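Packaging and Everyday Materials
Notes for week 5: paper, board, and why things fold where they do

Hi all. These are my notes from the session, cleaned up a bit and with the parts I rushed through put back in. If you missed it, read these first and then do chapter 3 of the course reader, in that order, or the chapter will feel like it's written in code.

Grain, again

I know I keep going on about grain, but almost every question I got in January came back to it. When paper is made, a watery soup of fibers gets poured onto a moving screen, and the fibers tend to line up with the direction the screen is traveling. We call that the machine direction. The other way is the cross direction. Paper is stiffer along the grain, it tears straighter along the grain, and it folds more cleanly when the fold runs parallel to the grain.

Try it with a page of newspaper tonight. Tear it from the top, then tear another from the side. One goes nice and straight and the other wanders off wherever it likes. Osian Price asked whether this works with tissue paper too, and yes, usually, though it can be harder to feel.

Crease versus score versus fold

People use these three words as if they were the same thing, and in the shop you can get away with it, but please don't on your worksheets!

A fold is just the bend itself. A crease is the mark left in the material by bending or pressing it. A score is a line you put in on purpose before folding, either by pressing a groove or by cutting partway through. (Printers will tell you only the pressed kind is a true crease and only the cut kind is a true score. They have a point, but the reader uses my version, so stick with it for this course.)

When you bend a thick sheet, the outside of the bend has to stretch and the inside has to squash. Paper fibers are pretty bad at stretching. So the outer face cracks, or the inner face wrinkles up, or both. A pressed score helps by loosening the layers from each other along the line, so they can slide and bulge a little instead of fighting. 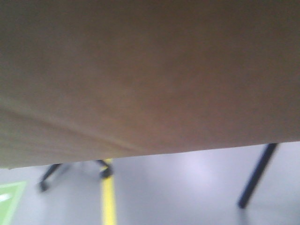 Fig. 2. Tan surface with a faint diagonal line.

Why a fold never quite goes away

Somebody always asks if you can iron a crease out of a box. You can flatten it, sure. But fibers along that line have been bent and some of the bonds between them have broken, and flattening doesn't put the bonds back. The sheet stays weaker there and will want to bend in the same spot next time. Moisture lets fibers relax and shift, so a damp cloth and a warm iron can make a crease in writing paper nearly vanish - but the weak spot is still there underneath.

Corrugated board is worse off. Once the wavy middle layer (the fluting) is crushed, it's crushed. I used to work for a small box maker called Pawlak, and the rule on the floor was that a sheet with a crushed patch went into the scrap bin, no arguing. I argued plenty. I lost every time, and the boxes were better for it.

Weights and numbers

Paper weight is given in grams per square meter, usually written gsm. The sample card I passed out was 229 gsm, which is stiff enough to stand up by itself but still folds by hand. If you got the Cerel sample pack, the thin sheet in there is 46 gsm. Hold it up to a window and look at how patchy it is. That cloudy look is called formation, and we'll come back to it when we do printing.

Two sheets with the same gsm can be very different in thickness. One can be fluffy and the other pressed hard. Thickness has its own name, caliper, and stiffness depends on it a lot more than most people expect. Double the thickness of a solid, even sheet of the same stuff and it gets eight times as stiff.

For next time

Read pages 13 to 46 in the reader. Skip the box on coatings.

Bring one empty food carton, opened flat along its glued seam. Find the grain and mark it with a pencil arrow.

Worksheet 5 goes to Ynyr Prothero, not to me, before 5 in the afternoon. If your carton has a plastic window in it, leave the window in.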